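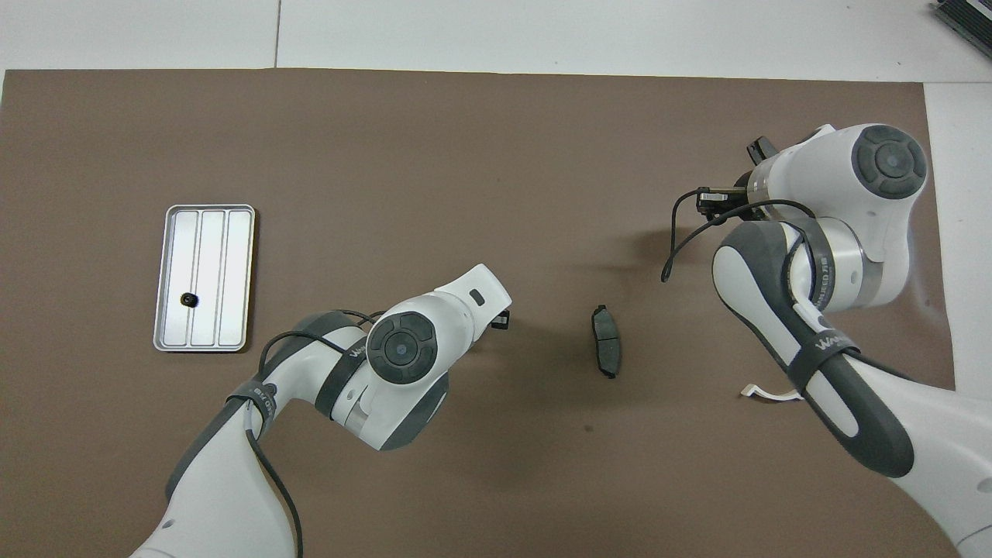 Bedding new pads on a rim brake

New pads on my commuter squealed for most of a week in March, so I went back over the setup. The holders had gone on flat against the rim. I reset them with the front edge a little closer than the rear, leaving a gap the thickness of a business card at the back.

The rims had a gray film on them. I wiped both sides with alcohol and a clean rag, then did 7 firm slowdowns from moderate speed on the hill road out of Karunlow, without coming to a full stop.

The front is quiet now. The rear still chirps when cold. Otakar Paulík suggests light sanding with 127 grit, a grade I have never seen sold. I will try 120 and check the cable tension at the same time.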